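7/13/18

Room switch bench, key card holders. Third entry on this job.

Carried on with the energy-saver switches for the Sillavness guest rooms. Three units on the board today: the Fidance that came with the job, the Rasier we bought to compare, and the old Escobar taken out of the second-floor corridor during the January strip-out. All three are wired to the same lamp load through the bench isolator. Covers on, terminals checked for tightness before power went on.

Purpose of the session was to settle whether the complaints from the site (lights dropping out while the card is still in the slot) come from the card or from the holder. Ha-neul Bae thinks holder. I was leaning towards card and am less sure of that now.

Method as last time. Card in to the stop, lamp on, wait for the relay, leave for one minute, card out, time the delay until the lamp goes off. Then the same with the card pulled back from the stop in small steps until the lamp drops. Depth read off the steel rule clamped beside the holder, zero at the face of the bezel.

The Fidance is purely mechanical. A card of any sort pushes a lever at the back of the slot and the lever closes a microswitch. A strip cut from a margarine tub works it as well as anything, and so does a library card. The hotel does not mind guests doing this, according to the job sheet, so there is no call for a coded reader. The Rasier is optical, with an emitter and receiver facing each other across the slot. The Escobar is mechanical like the Fidance but with a much softer spring, and the lever has a groove worn in it.

Cards matter more than I had allowed for. The plain white blanks in the drawer are a shade thinner than the printed ones and rattle in the Escobar. The printed ones carry a picture on one face, which is pleasant enough, but the printing is also the only guide the guest has as to which end goes in.

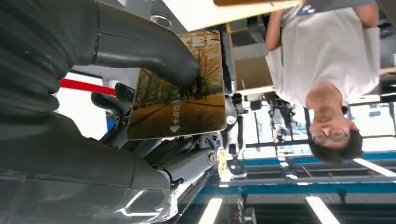 On orientation, then. The printed type is marked 取电卡 (power card) with a small white triangle pointing to the insertion edge. White on an autumn road is easy to read at the bench under the strip light. It will be less easy inside a dark room with the door closing behind you, when the guest is feeling for the slot. For the mechanical holders it makes no difference which end goes in first, as the lever only wants an edge to push on. I would still keep the arrow, as the next order may be for a different holder.

Lettering size: the triangle and the characters are small beside the picture. If the artwork is being redone anyway, ask for a larger arrow and leave the trees alone.

Results. Fidance: lamp held at full depth on every insertion, and dropped out cleanly once the card was drawn back past the lever. Delay after removal steady. No flicker. Rasier: held at full depth, but dropped twice with the card leaning to one side of the slot. Pushing it upright brought the lamp back each time. Escobar: intermittent from the start. A light tap on the wall plate was enough to put the lamp out with the card fully home. That matches the complaint from site word for word, and the second-floor rooms all had this model.

So holder, at least for the old units. I owe Ha-neul a coffee.

Ran the Fidance on for 200 insertions by hand in the afternoon, in batches, with a break when my thumb gave up. No failures. The leading edge of the card has picked up a slight burr on one corner. The lever itself looks clean under the loupe. The bezel screws had not moved.

Cycle counter on the board stood at 3535 when I switched off, which takes in everything since the board was built and not only this job. Write the reading down at the start next time as well – I forgot this morning and had to work back from the batch sheet.

Bench notes. The isolator handle is stiff and wants a drop of grease. The crocodile clip on the neutral test lead has been replaced. The short rule is back in the drawer with the feeler gauges.

Still to do:
Repeat the Rasier leaning test with a spacer in the slot, and note the angle properly.
Open the Escobar and photograph the groove before anyone throws it out.
Ask site which card stock is in the rooms at present, blanks or printed.
Check the delay on the Fidance with the bench warm. The data sheet gives one figure only and does not say at what temperature.
Order two more wall boxes, the deeper sort. The shallow ones leave no room to fold the earth tail behind the plate.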